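Print this page
E-mail this article

Givodell Open Day

The Givodell Open Day is a yearly public demonstration of robot handling held at the Alexiou works, a former button factory. It is best known for its slowness. The most recent one on record took place on February 21, 2024, and drew 171 visitors, a figure the organizers have repeated often.

Background

The event was started by Christos Tzanetos, an engineer who had grown tired of explaining his job at weddings. The first open day, held one May, offered a slide talk of 70 minutes and a robot that stayed switched off on the advice of the insurers. Attendance fell sharply after the talk. Fotini Tsoukalas took over the program the next year, cut the slides, and had the robots turned on.

Format

Two arms are shown, named Ivon and Tristano. Both have two-finger grippers and a small camera at the wrist, whose view is put up on a large screen so that the back rows can follow. Visitors sit behind a rope and watch the arms pick up ordinary objects, one after another, while a member of staff talks. The talking is said to have improved.

Smooth, rounded things get the most stage time — they give a gripper little to hold on to, and they give the audience something to worry about. Staff usually aim the fingers low, near a rim or base where the shape widens.
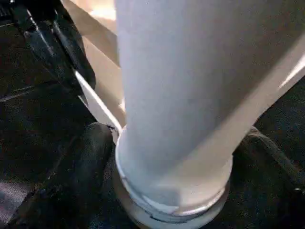
Tsoukalas has defended the pace in the printed program, where she writes that a fast robot is easy to clap for and hard to learn from. Children under ten are reported to disagree.

Reception

A local newsletter called the 2024 demonstration "thorough." The visitor book holds 426 comments from all years, a good share of them on the subject of parking. Plans to move to a hall with 300 seats were announced and then quietly left out of the next announcement.

E-mail this article
Print this page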